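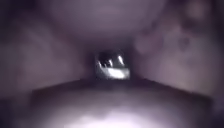 Page 2 of 14

**Thread: Glare rejection for night path following, does the flow test hold up?**

**stuncer** wrote:

Continuing from the previous page. The method in full, as two people asked:

1. Detect bright blobs on a half-resolution image, low threshold.
2. Predict the image motion of each blob from wheel odometry and gyro, assuming it is a fixed point in the world at unknown depth.
3. If no positive depth explains the motion within tolerance, mark the blob as glare and mask it before the path edge fit.

Tested on 600 hand-labelled blobs from the Pleltstead night runs. Of the 243 labelled as glare, the test missed 2. I have not yet tabulated false rejections of real lamps, so please don't quote the first number on its own.

– Şengül Tuncer

---

**vever_fan** wrote:

> If no positive depth explains the motion

On a straight approach a lamp near the focus of expansion hardly moves. Neither does a blob stuck to the housing. How do you separate them? That is the case that matters for an underpass.

---

**stuncer** wrote:

You can't, from a short window. Those go into an "undecided" class, which is left unmasked but down-weighted in the fit. The window grows until the predicted motion exceeds the noise floor, or the blob disappears.

---

**y_aksoy** wrote:

I ran the same test with the Damitz front end and I don't agree with the design.
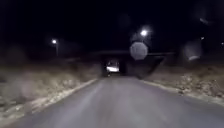 The edge fit needs structure near the horizon, and the mask takes structure away. Every masked disc is a hole in the image, and the holes tend to land where we can least afford them. On an unmarked road the fit has two things to work from, the pale strips either side and the outline of the opening. With a disc lying partly over the overpass and the area just right of the opening, as the one below the right-hand lamp does, a hard mask removes the piece of outline that fixes lateral offset at range. These discs are translucent. There is gradient information behind them and you are throwing it out.

I would keep the pixels and model the glare as an additive term with a smooth profile. It costs more, but the geometry survives.

Yavuz Aksoy

---

**stuncer** wrote:

Agreed on the loss, less so on the cure. An additive model assumes linear response. The exposure we need for the verge puts the lamp cores into saturation, and once a region clips there is no smooth term to subtract. I tried it last winter. The residual left a ring at the disc boundary which the edge detector liked better than the kerb.

---

**y_aksoy** wrote:

Then clip-test first and mask only the saturated core. The disc itself is mostly well below full scale. Your ring sounds like a bad profile; I had the same with a Gaussian and it went away when I fitted the rim separately.

---

**halfduplex** wrote:

What rate does either of these run at? A method that needs a long window is no use to me on a fast platform.

---

**stuncer** wrote:

The flow test runs at 14 Hz on the Gökçe board, including detection. The edge fit is separate and slower. Window length depends on speed, so a fast platform gets its answer in fewer frames.

---

**y_aksoy** wrote:

Mine is slower. I won't give a figure until I have taken the logging out.

On the related question of overlapping blobs, the flow test treats each detection as one object with one motion. When two discs overlap, the detector merges them and the centroid wanders as their relative brightness changes. 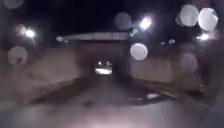 A wandering centroid can look like parallax, and the test then accepts the pair as a distant lamp. If the pair also overlaps a real lamp it is worse, as part of the merged blob does have a valid depth. I think this is where the missed cases will be found. Splitting on the rim curvature before step 2 should help, at the price of more fragments to track.

---

**stuncer** wrote:

Checked. One of the misses is a merged pair, as you say. The other is an isolated faint disc against the sky whose track was too short, and it should have been left undecided. That one is a bug in the window logic, fixed in my branch.

---

**vever_fan** wrote:

So the undecided class was partly broken in the reported run? Then the 243 result needs redoing before anyone compares methods.

---

**stuncer** wrote:

Yes. I will rerun with the fix, with and without rim splitting, and post the full table with false rejections. Yavuz, send me your clip-test threshold and I'll put the additive version through the same blobs.

---

**y_aksoy** wrote:

Sent. Use the raw frames, the gamma-corrected ones will break it.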